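그리퍼가 옷을 안 놓아줄 때: 개기 셀 고장 FAQ
프리카치(Prikach) 작업실 노트, 5월에 고침
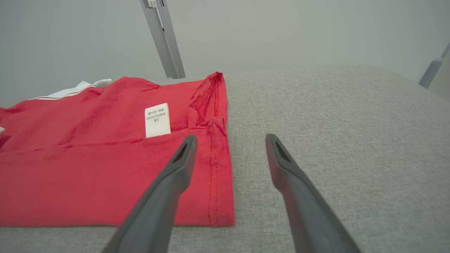
빨래 개는 로봇이 갑자기 멈추면 제일 먼저 뭘 해야 하나요?
손부터 넣지 마시고 비상정지 버튼을 누르세요. 화면에 '일시정지'라고 떠 있어도 모터에는 힘이 걸려 있을 수 있거든요. 저희 셀은 버튼을 누르면 팔은 브레이크가 잡히고 손가락은 마지막 힘 그대로 물고 있게 되어 있어요. 그래서 옷이 물린 채로 멈췄다면 버튼을 눌러도 옷은 안 빠집니다. 당황하지 마시고 아래 '옷 빼는 순서'로 가세요.

대체 무슨 일이 있었길래 이 페이지를 만들었어요?
목요일 오후였어요. 제가 티셔츠 개기를 연속으로 돌려놓고 커피를 따르고 있었는데 드드득 하는 소리가 나더라고요! 뛰어가 보니 손가락 한쪽 끝이 옆솔기 안쪽 케어라벨에 걸려 있고, 팔은 그것도 모르고 계속 위로 당기는 중이었어요. 로그를 보니 277번째 동작이었고요. 라벨은 반쯤 뜯어졌고, 손목 쪽 힘 센서는 영점이 틀어졌고, 왼손가락 고정나사도 헐거워졌어요. 다친 사람은 없었습니다. 그런데 그때 옆에 있던 얀티 총(Yanti Chong) 씨가 옷을 잡아 빼려고 손을 뻗었거든요. 저는 고장보다 그게 더 무서웠어요. 그날 저녁에 바로 이 글을 쓰기 시작했습니다.

겨우 라벨 하나 때문에 그렇게까지 되나요?
저도 처음엔 안 믿었어요 ㅎㅎ 그런데 라벨은 생각보다 질겨요. 촘촘하게 짠 테이프를 솔기에 같이 박아 넣은 거라, 천은 늘어나도 라벨은 거의 안 늘어나거든요. 손끝이 천을 집을 땐 좀 빗나가도 스르륵 미끄러지는데, 라벨 고리 안으로 들어가면 그대로 낚싯바늘이 됩니다. 납작하게 눌린 라벨은 괜찮은 편이고, 서 있는 라벨이 골치예요.

카메라가 있는데 왜 라벨을 못 피했어요?
보기는 봤어요. 문제는 본 다음이었죠. 저희가 쓰던 모델은 라벨을 '옷의 가장자리'로 분류하고 있었어요. 흰색에 네모나고 경계가 뚜렷하니까 집기 좋은 모서리로 점수를 준 거예요. 로그를 뒤진 건 위레무 길크리스트(Wiremu Gilchrist) 씨인데, 라벨이 서 있는 티셔츠를 200장 따로 모아서 돌려보니 똑같은 오판이 꽤 나왔다고 해요. 지금은 '라벨' 항목을 따로 만들었고, 그 근처에는 손가락이 내려가지 않게 막아뒀습니다.

힘 제한은 안 걸려 있었나요?
걸려 있었는데 제가 너무 높게 잡아놨어요. 예, 제 잘못입니다. 두꺼운 후드티를 들다가 자꾸 멈추길래 7뉴턴이던 한계를 올려놓고 되돌리는 걸 깜빡했어요. 지금은 티셔츠 작업이면 다시 7뉴턴이고, 설정을 바꾸면 작업 이름 옆에 노란 표시가 떠요. 후드티 설정으로 티셔츠를 돌리면 시작 자체가 안 됩니다.

옷 빼는 순서 좀 알려주세요.
비상정지를 누르고, 제어함 전원 스위치를 내리고, 6초 기다리세요. 그다음 그리퍼 뒤쪽 수동 해제 레버를 천천히 돌리면 손가락이 벌어집니다. 옷은 당기지 말고 손가락이 가리키는 방향으로 밀어서 빼세요. 라벨이 걸려 있으면 그냥 가위로 자르는 게 제일 빨라요. 옷 한 장 아깝다고 버티다가 센서를 바꾸게 되면 눈물 납니다...

레버를 돌렸는데도 안 벌어져요.
실밥이 손가락 끝 홈에 끼었을 가능성이 커요. 손전등으로 비춰보고 핀셋으로 빼세요. 그래도 안 되면 손가락 모듈째로 분리해야 하는데, 이건 혼자 하지 말고 아코수아 나르테이(Akosua Nartey) 씨한테 연락 주세요.

다시 켜기 전에 뭘 확인해야 해요?
손가락 고정나사 두 개, 힘 센서 영점, 그리고 양쪽 손끝이 같은 높이에서 만나는지요. 영점은 그리퍼를 비운 상태에서 잡아야 합니다. 저는 급한 마음에 옷 조각이 낀 채로 영점을 잡았다가 한 시간을 날렸어요. 첫 작업은 저속으로 돌리고, 비상정지 버튼에 손이 닿는 자리에 서 계세요. 커피는 나중에요!

손가락 끝에 고무 커버를 씌우면 안 걸리지 않을까요?
해봤어요. 프루브우드(Pruvwood)에서 얇은 커버를 구해 끼워봤는데, 라벨에는 덜 걸리는 대신 얇은 천이 들러붙어서 안 떨어지더라고요. 끝을 더 둥글게 깎은 손가락을 에우라베나 안난(Ewurabena Annan) 씨가 시험 중인데, 결과가 나오면 이 항목을 고쳐놓을게요.

라벨을 미리 다 잘라놓고 돌려도 돼요?
시험용 옷이면 상관없는데 저는 안 권해요. 실제로 들어오는 빨래에는 라벨이 붙어 있으니까요. 라벨 없는 옷으로만 잘 되는 셀은 저희한테 별 쓸모가 없어요.

작은 걸림도 보고해야 하나요?
네, 꼭이요! 옷이 저절로 빠졌어도 적어주세요. 제어함 옆 공책에 시각, 옷 종류, 어디에 걸렸는지만 쓰면 됩니다. 사실 사고 전주에도 '살짝 걸렸다 풀림'이라고 쓸 만한 일이 있었는데 제가 그냥 넘어갔거든요. 공책을 다 쓰면 새것은 서랍 둘째 칸에 있어요.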